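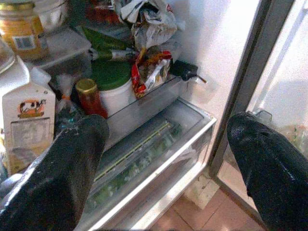 The crisper, from the arm's point of view.

OPEN DAY

The invitation said light refreshments, and Mahfuz Kanagaratnam had skipped lunch on the strength of it.

Wundesham opened its doors to the public once a year, in May, when the parking lot was dry. This year the big draw was Kitchen Two, where a machine named Begum would be finding things in a refrigerator. Fifty-five folding chairs had been set out facing a screen. Mahfuz took one at the end of a row, next to a woman in a Vindix fleece who was already writing something down.

"Begum is not a product," said the young man with the microphone. "Begum is a platform."

The woman in the fleece wrote that down too.

On the screen they could see what Begum saw, two black fingers reaching in toward the bottom of the fridge. They were shinier than Mahfuz had imagined, and scuffed, like good shoes after a wedding. Between them was a clear drawer full of greens. To the left stood a carton of milk with a cow on it. The cow looked out at fifty-five chairs with no expression at all.

"What would we like Begum to find?" asked the young man.

"Milk," said a boy in the front.

"Great. We're going to start with the vegetables."

The fingers stayed where they were. The young man explained that Begum was considering. It had been shown 1286 refrigerators before this one, he said, and it was probably comparing.

Mahfuz considered as well. He considered the red sauce in its little jar, gold lid and all, and the tub with the green lid beside it. He considered the snack packet leaning against the tub, folded over the way he folded his own when he meant to stop eating and didn't. Higher up there were leeks, or possibly very ambitious green onions. His mother would have had soup out of that fridge in twenty minutes, and would not have called herself a platform.

"Does it know what's in the white bag?" he asked.

The young man looked up at the top shelf on the screen, where the bag was bunched against whatever was above it.

"That's a great question," he said.

"Do you know what's in it?"

"The fridge was stocked by Cuvano. They're our grocery partner."

The woman in the fleece underlined something.

At five past three there was a soft whir, and one of the fingers moved by the width of a pea. People clapped. A man behind Mahfuz said his brother-in-law had put money into one just like it, and his wife told him to hush, it was concentrating.

"Can I have the milk now?" said the boy.

Mahfuz raised his hand again and asked about the light refreshments. The young man checked his tablet, then the screen, and lowered the microphone.

"They're in the fridge," he said.

119 shares
5 comments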